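Nunix hand gripper kit - support ticket 930
Opened August 27, 2023
Status: waiting on customer

Customer reports that the left unit of a two-gripper kit drops out of tracking during tabletop food tasks. Right unit holds. Firmware 2.98 on both, Plevmont mount.

Swapped the marker cubes between units - no change. Asked for a view of the setup.

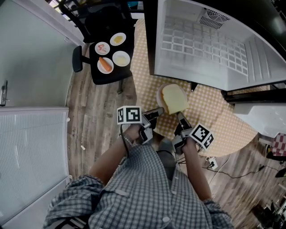
Attachment 1: both grippers at the bread plate, cable trailing from the left one.

Log shows gaps of 200 ms on the left channel only. Please reseat the left cable at both ends and rerun the sandwich task. If the gaps stay, we will ship a new cable from Prerkby.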